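How to Test a Chore Robot on Tidying Before You Let It Near a Real Kitchen

Quick writeup because I keep getting asked. You want to know if a machine can do a household chore yet. Not a demo. A chore. Cheapest one to test is sorting a tray of stuff, so do that one first. You need a table, a tray, two baskets, a handful of junk, and an afternoon.

Short answer to the big question before the steps: sort of. Easy items, yes. Mixed items, slow supervision, sometimes. Whole kitchen while you're out, no. The steps will show you where on that scale your machine sits.

What you need

A table with a plain top. White is fine. A plain wall or partition behind it, same idea.
Two baskets, same size, different colors.
One tray with a lip.
Small things to put on the tray. Mix hard, soft, round, bristly.
A timer and paper. Phone timer ok.
Whatever robot you're testing. Arm on a stand, arm on wheels, doesn't matter for this.

Step 1. Pick the rule

Write the sorting rule down before you touch anything. One sentence. Ours was: food goes in the dark basket, everything else goes in the orange one, the tray stays where it is.

Sounds easy. A five year old does it. But look what's buried in it. The machine has to know a toy slice of bread counts as food. Has to know the tray isn't one of the items. Has to decide what happens to a bread basket with bread in it — is that one thing or two? Decide now. Our rule says bread out first, then the little basket goes with the non-food. Write that down too or you'll argue about it later. We argued about it for most of a morning.

Step 2. Set the table

Baskets at the back, space between them. Tray front and center. Start every run from the same layout or your numbers mean nothing. Put bits of tape under the corners if you're fussy. I am.

Make the items touch or nearly touch. Spread-out objects are a gift to the machine and nobody's counter looks like that. You want a thing inside a thing, a thing standing up, and a thing lying down, all crowded in.
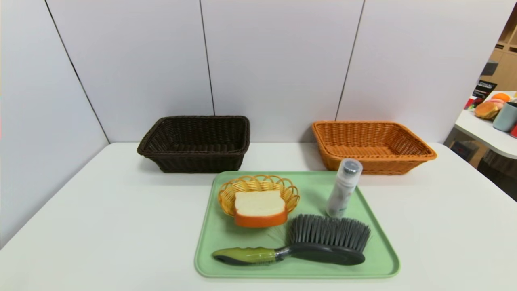

Last changed: 15 March 2018

The brush is the mean one. Bristles up, handle off to the side, head right by the bottle and the bread. A person grabs the handle without thinking. A machine that goes for the middle of the object, or the tallest part, ends up pinching bristles. They bend, the brush rolls, now the bottle's on its side and you've got a different problem than the one you started with.

The bottle should be easy. Slim, straight sides, standing up. But a frosted, see-through body can fool a depth sensor, so don't assume. If your machine keeps closing on air a little in front of it or behind it, that's probably the sensor and not the grip. Check that before you spend a day on grip settings like we did at Stundale.

Bread in the basket is the interesting one. It leans, and the woven rim is in the way. Come straight down and there's a decent chance of catching a loop and lifting the whole basket, bread and all. Which looks like a success from across the room! It isn't. Score it as a fail.

Step 3. Do it yourself first

Time a person. One hand only, to be fair. Do it a few times and write down the slowest. Ours was 4 seconds, and that was someone holding a coffee in the other hand.

Don't skip this. Without it you'll watch the robot finish in under a minute and feel great about it.

Step 4. Run the machine, hands off

Hard rule: no touching. No nudging the tray, no "it would have got it". If you have to step in, stop the timer, mark the run as helped, put everything back, go again.

Do 11 runs per layout. Odd number so you don't get ties when you compare two setups. For every run write:

Finished or not.
Time.
Helped or not.
What went wrong, in plain words. "Dropped brush" is enough. 

Write it down as it happens. You will not remember run six.

Step 5. Make it harder one notch at a time

Only change one thing per set. Seriously. I've seen people swap the lighting and the items and the software on the same day and then try to say which one mattered.

Order I use:

a) Turn the brush so the handle points the other way.
b) Swap the baskets, dark on the right.
c) Slide the tray a hand's width to one side.
d) Lay the bottle down.
e) Switch off the overhead light.
f) Swap the toy bread for real bread.

Most machines I've tried this on are fine with (c). Fewer are fine with (b), becuase a lot of them have learned "left" and never learned "dark". Good thing to find out on a table in a workshop instead of in someone's house.

(f) is where it gets messy. Toy bread holds its shape, real bread squashes and sheds. If the grip is set for plastic you get a slice with two dents in it and crumbs all over. Bring a brush. A second one.

Step 6. Read your numbers

What I go by, not official in any way:

Finishes every run unhelped, every layout — it can sort a tray. Only that. Move on to cups.
Finishes the first layout, drops off as soon as you change something — it memorized your table. Common. Not useless, a shop floor where parts always come in the same spot may be perfectly happy with it.
Needs help on half the runs or more — you're the one doing the chore, with extra steps.

For reference, the Redo setup we tested did the first layout in 35 seconds on a good run, unhelped. Then we turned the brush around and it went to 50 and started dropping things. Same arm, same items, same table. So when a company shows you one clean video, ask what happens when the brush is turned around.

House vs shop floor

People lump these together and they shouldn't.

Shop floor you can control. Bolt the tray down, same parts every time, good light, everyone stays out of the way. Machines have done that kind of work for ages and do it well. The Iyamu line I visited last June had an arm moving bottles into crates and it was boring to watch, I mean that as a compliment. I left early.

A house doesn't sit still. Somebody leaves a bun on the counter. Somebody buys a different brush. The basket gets moved to the bathroom and something else turns up in its place. None of these are hard one at a time, but you get all of them before breakfast. If you're buying for a house, the layout changes in Step 5 are the whole test. If you're buying for a shop, Step 4 matters more, plus how long it'll go without a person looking at it.

Common mistakes

Testing with one object. Picking up one thing off a bare table was done a long time ago. Clutter is the chore.

Counting speed too early. A slow machine that gets it right can run while you do something else. A fast one that tips the bottle needs a babysitter.

Using a basket that slides. Light wicker moves if the gripper bumps the rim, then every drop after that misses. Put some weight in it, something flat. Or leave it sliding on purpose as its own test, just write down that you did.

Forgetting the putting down part. Everyone watches the grab. Watch the release too. Brushes catch on things, bread sticks to rubber fingertips if it's the real stuff.

Resetting sloppy. By the end of the day you're tired and the items creep further apart and, surprise, the scores get better.

Stuff people asked

Can I do this with no robot? Yes, use the Vurside simulator if you have it. Do the runs on a real table after. Simulated bristles are basically a block and that hides the worst item on the tray.

Do the colors matter? A bit. Two different baskets are easier than two identical ones. Start different.

Does it have to be a brush? No. Anything with a good end and a bad end. Whisk, dustpan, fork.

How often do I repeat it? After any software update. All of it, from Step 4. We had an update fix the bottle and break teh bread on the same day.

Next page is cups and a dish rack, when I get to it. Need more cups first.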